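Search tickets Search

Ticket: right hand gripper losing track during drawer demos
Opened by: Saoirse Horgan
Assigned: Teodoro Solís
Date: 07/10/2019
Project: Plirken
Priority: 2

Showing the box task by hand, one gripper each side. Left is fine. Right drifts at the start of nearly every take, then the replay has the arm reaching past the drawer. Restarted Wavero, no change. Swapped the USB lead, no change.
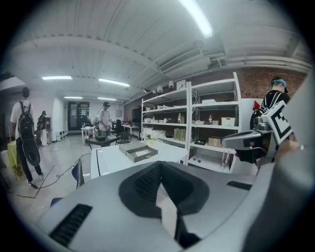

Log says marker lost on the right finger, always in the first 5 seconds. Tried slower hands. Bit better but not usable, and Nayeli needs clean takes for Ventura.

Reply, Teodoro:
Which calibration file are you on? Nayeli re-did the right one and I dont think it got copied over. Also set exposure by hand, auto hunts under those ceiling lights. Start both grippers over the table and hold still before you go for the drawer.

Reply, Saoirse:
Was on the old file, yes. Copied the new one, exposure fixed at 500. Did 2 takes, first one clean, second lost the marker when I twisted my wrist going in.
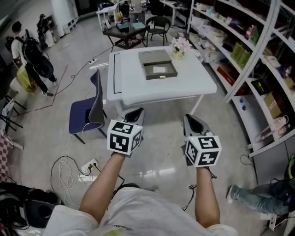

Will keep the wrist flatter and redo the set. Can someone check the finger bracket screws as well, mine feels a touch loose but could be me.

Reply, Teodoro:
Eliseo has the small hex keys, ask him. Dont delete the bad takes yet, want to run them agianst the new file. Leaving this open till the replay is right.

Status: waiting on Saoirse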